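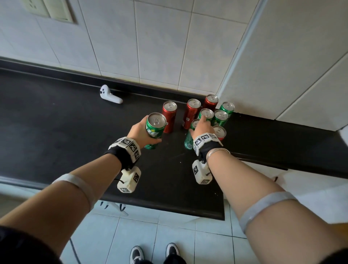

Most of the kitchen robot rules I get sent were written by someone who has never had to put groceries away in a corner. They run to pages, they use the word "ensure" a lot, and very few of them would change what you do before you press start. I've boiled down the ones I think earn their keep. Take cans, the job everybody wants to hand over first. Push them into the back corner, where the wall meets a cabinet, and you've set up the hardest grab in the kitchen. A person can lift one green can by its middle with the left hand while a finger of the right hand rests on the top of another in the middle of the cluster, and think nothing of it. A home arm with a single gripper has no second hand to do that with, and the sales page won't mention it.

Clear space first

Keep anything you want picked up a hand's width from the wall and from its neighbors. The Loltonar manual asks for this on page 7, in small type, after six pages about the app. It should be on the lid of the box. If your counter has a raised strip along the back, measure from the strip and forget the wall.

Take everything that isn't part of the job off the counter. Game controllers, phones, mail, the good scissors. An arm that is told "put away the drinks" may be fine at telling a can from a controller, or it may be fine at it nine times out of ten. I wouldn't bet a controller on which.

Black counters

A shiny black countertop gives some depth cameras trouble. Wipe it dry and turn off the under-cabinet light if it throws a glare. The standard advice is to buy the maker's mat. A plain matte place mat from the drawer did the same job for me.

Slim cans

Tall slim cans tip more easily than the regular kind, and they tip into each other. Two fixes:

Stand them in a single row, with the short ones at the ends.

Set the grip height at the middle of the can. The factory setting on the Furkano is closer to the top, and it knocked mine over often enough that I stopped blaming myself.

Don't let any machine squeeze harder to make up for a bad angle. If there's a "firm grip" option, leave it off for anything with a pull tab.

Where your feet go

The usual rule says "maintain a safe operating distance." Fine, how far? Judite Baptista, who teaches the evening appliance class at the Simões center, has a better version: reach out your arm, add the length of the robot's arm, and stand behind that. Put tape on the floor if you have kids. Wear closed shoes, as you would when moving anything heavy overhead.

Cords go up or along the wall, never across the tile where you stand. I'd rank this above every software setting there is. If the charger won't reach without crossing the walkway, move the robot.

Showing it how

Some of the newer ones are supposed to learn from a person doing the job. Chidubem Haruna ran 293 put-aways on his own unit last May and kept notes on all of them. His view, and I agree after a good deal of grumbling, is that slow and boring beats quick and clever. Use one can at a time. Put it in the same spot. Don't reach across yourself, and don't let your sleeve hang over the can while you do it. He also says 20 clean tries taught his unit more than all the hurried ones put together. That is one man and one machine, so weigh it accordingly.

About those safety stickers

The Tivero costs $1,510 and comes with a "home ready" badge. I asked what had been tested to get it and was sent a link to the same badge. Until somebody can show you a test report with a name and a method on it, treat a badge as decoration. Try this instead:

Hit the stop button with the arm moving and empty. It should stop right then – a polite finish to the motion doesn't count.

Pull the plug while it holds an empty can. Note whether the can drops or stays put, and never use it over a glass or a pet dish if it drops.

Repeat both after every update. Updates change things and the notes rarely say what.

If it fails either test, send it back while you still have the carton.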